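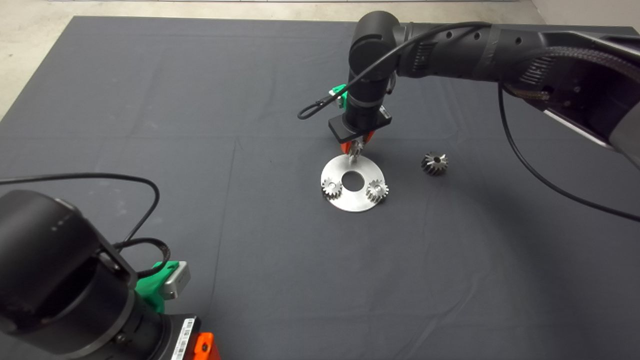
Fig. 1. Fold creases in a gray fabric mat.

Textiles for Everyone, Unit 2: Creases
Handout by Sumeya Yimer, revised 24 April 2021

Last time we got as far as yarn twist, and a few of you stayed behind to ask about ironing, which made me very happy because creases are my favorite part of this whole course! Please read this before the lab and bring the swatches you cut from the Bolley sheet.

What a crease is

When you fold a cloth, the fibers on the outside of the bend get stretched and the ones on the inside get squeezed. If the bend is gentle, they spring back when you let go. If it is sharp, or if the cloth sits folded under weight, parts of the fiber slip past each other and settle into a new position. The fold is now the resting shape, and the cloth will keep going back to it until something loosens it up.

Cotton and linen are the great creasers. Both are cellulose, and the long cellulose chains are held to their neighbors by lots of weak links called hydrogen bonds. Water gets in between the chains and loosens those links. Bend the cloth while it's damp, let it dry, and the links form again in the bent position. (An iron with steam does exactly the same thing, only flat. I love this. Same process, and you choose the shape!)

Wool also takes up a lot of water, but its fibers are crimped and springy, and a wool jacket hung in a steamy bathroom will often drop its wrinkles overnight. Polyester hardly takes up water at all. Heat is what sets it, and this is how permanent pleats are made.

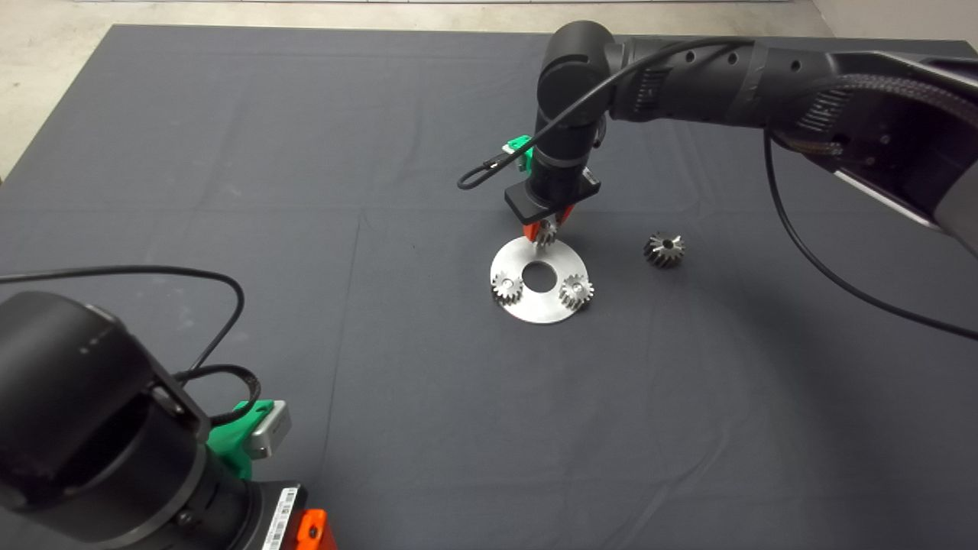
Why does linen wrinkle more than wool?
Linen fibers are stiff and don't stretch much, so they recover poorly after a sharp bend. Wool fibers have a natural crimp and can stretch a long way before they are strained.

Weave matters too

A tight plain weave locks the yarns in place, so all the bending has to happen inside the fibers. In a twill or satin the yarns float over several others and can shift a little, and the cloth tends to wrinkle less. Knits are even more forgiving, as anyone who has pulled a T-shirt out of a suitcase knows. Thick yarns, a looser set, a bit of wool in the blend: all of these help.

In the lab we'll measure crease recovery. You fold a small strip, press it under a weight, let it go, and read the angle it opens to. A strip that stays shut scores zero and one that opens flat scores 180 degrees. Shirin Esfahani's group once wrote down 182, and we had a wonderful argument over it (the protractor was crooked).
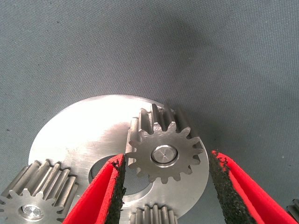
Cut your strips in both directions, along the warp and along the weft, and fold some face in and some face out. You need 12 strips per fabric. Mark the warp direction in pencil before cutting, please, as it is very hard to work out afterward on the Farkora twill.

For May: read the Ebrahimi chapter on resin finishes and bring one garment labeled "easy care" that you don't mind getting wet.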